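Flovanero Play Table Cover, Wipe-Clean, White

Item 391
In stock, ships in 2 business days

If you have ever tried to get dried paint out of the grain of a good table, you already know why we started making these! The Flovanero cover began as something Kevser Yurt cut out on her own living room floor for her twin boys, and after enough friends had asked for one (and then asked for another one for Grandma's house) we gave in and put it in the shop. It is still our steadiest seller, and we are still very fond of it.

The cover is a soft, heavy cloth with a smooth coated top and a brushed cotton back. The top wipes down with a damp rag and a drop of dish soap. The back is the part we fussed over the most, as so many coated cloths slide around the moment a child leans an elbow on them, and the brushed cotton grips just enough that you can go without clips on most tables. If yours has a very slick finish, we do sell the Flakcombe corner clips separately, and they come in a set of four.

Size and fit

The standard cover is 45 inches wide and comes in two lengths, one for a child's play table and one for a family dining table. Please measure your table before you order, and measure it twice if you're anything like me. We like to see a few inches hanging over on every side, though a little less is fine if small people in your house are in the habit of pulling on things. Round tables are a different story, and for those you'll want the Flerkero, which has a drawstring edge and its own page.

You can trim the cover with ordinary kitchen scissors. It won't fray. Turn it over, draw your line on the cotton side with a pencil, and take your time around the corners. Gudrun Blomqvist in our workroom rounds hers off using a dinner plate as a guide, and they come out beautifully.

Care

Wipe it soon after use, let it air dry, and roll it up around a cardboard tube. Folding is all right for a weekend, but a fold left in for a whole winter will leave a crease that takes some coaxing to get out. A warm room and a couple of heavy books will usually do it. Please keep it out of the dryer, and please don't iron the coated side (we have had that phone call more than once).
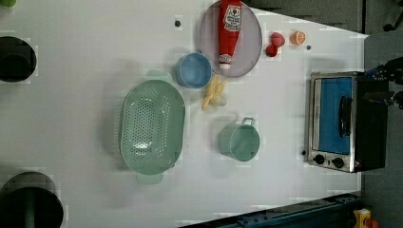
Washable markers, poster paint and glue sticks all come off easily. Permanent marker doesn't, and neither does turmeric, so if curry is on the menu you may want to put a placemat down first. Beet juice will go if you catch it the same evening.

What customers tell us

"Bought one for our church nursery in November and went back for another. It gets wiped down every Tuesday and still looks nice." Pankaj Bajpai

"Good thick cloth. Took a day or two to lie flat after I unrolled it, and then it was fine. I wish it came in green." Arif Miah

Green has been asked for quite a lot, and we are looking into it!

Ordering and returns

Returns are free for 22 days as long as the cover hasn't been trimmed. For larger orders from schools and daycares, write to Tanvir Bepari through the contact form and he'll work out a price for you, usually by the next morning. Gift wrapping is available at checkout, in brown paper with cotton string.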